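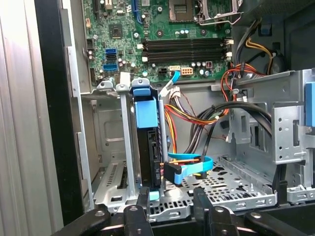
Desktop computer with the case open. The CPU socket is empty.

2 min read
Print | E-mail

Domenica Haslinger
Saturday, June 24, 2023

A small thread on sorting the family photos. My sister and I finished ours this week, and several people asked me how we did it.

We had 2600 pictures in total. Paper prints, slides, and files from three computers and one phone. My mother never deleted anything, and she also never wrote a name on anything.

First we asked the oldest people. My aunt is 91. We sat with her two afternoons, only with the prints, and wrote what she said with soft pencil on the back. Please do not use a ballpoint pen, it presses through.

She got tired after one hour each time. So choose the pictures with unknown faces first, and leave the beach for later. Every family has too much beach.

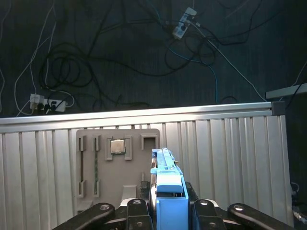
Filed under: Home & Family

For the files we made one folder for each year and nothing more. I have tried folders by person before. Then you have a wedding with 40 persons in it and you don't know where to put it.

If the date is wrong in the file (our old camera believed it was always January), look at the children's teeth. I am serious. With the teeth of my cousin we could fix four summers.

We agreed on 200 pictures for the printed book. This was the hardest part, and we had one real argument, about a picture of a dog. The dog is in the book.

The others are not thrown away. They are on two disks, one at my place and one at my sister's, and we copy everything new in June, when she visits.

Annelies Lüthi asked me which scanner we used. The one in the public library, it is free on weekday mornings. Bring a soft cloth for the glass.

For the slides we paid a shop. It took 6 weeks and they came back in the correct order, to my surprise.

Tomorrow I will post the list of questions we asked my aunt, I must still translate it.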